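Setting up Findeck on your desktop, part 2: calls and screen sharing

4 min read

Okay, so by now you've got Findeck installed and you've signed in at least once on your phone. If you haven't, go back and do part 1 first (I'll wait). This part covers pairing the desktop app, picking your mic and speakers, and making a test call.

I'm using the Tetteh release on an older laptop. Your menus might be in a slightly different order, but the names should match.

Pairing the desktop app

1. Open Findeck on your phone and go to Settings, then Linked Devices.
2. Tap Add a Device. You'll get a code that's good for 40 seconds.
3. On your computer, open Findeck and choose Link With Code.
4. Type the code and hit Enter.
5. Leave both apps open until your chat list shows up on the computer.

Note: My list took a good long while to load the first time – I have way too many group chats! Just let it run. If you close the window halfway through, you'll have to start over with a new code.

If you see error 901, the phone and the computer are on different networks. Put them both on the same Wi-Fi for the pairing step. You can switch back afterward and everything stays linked. 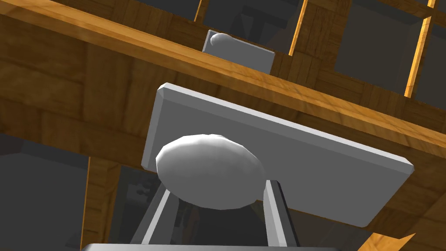 Picking your mic and speakers

1. Click your initials in the top left corner and choose Sound and Video.
2. Under Microphone, pick the one you want. Don't leave it on Automatic if you own a headset, or you'll be talking into the laptop while wearing the headset like I did for a week.
3. Say something at normal volume. The bar should go up to roughly 68 when you talk and drop back down when you stop.
4. Under Speakers, click Play Sound.
5. Click Save. It won't save by itself, and yes, I've complained about that.

Caution: Turn your headphones down before you click Play Sound. The test chime is LOUD.

Making a test call

1. In the search box, type Skustero. It's the built-in test contact.
2. Click the phone icon for voice or the camera icon for video.
3. Talk after the beep. You'll hear yourself played back.
4. Hang up, then try the other kind of call too.

Group calls work the same way, with up to 18 people on the free plan. To share your screen, start the call first and then click Share. Pick a single window if you can – sharing the whole desktop also shows your message pop-ups, and mine are mostly my family arguing over dinner.

If the playback sounds choppy, turn off Tultudley (the background noise filter) under Sound and Video and call Skustero again. It's pretty hard on older machines. Part 3 covers notifications and how to unlink a computer you don't use anymore.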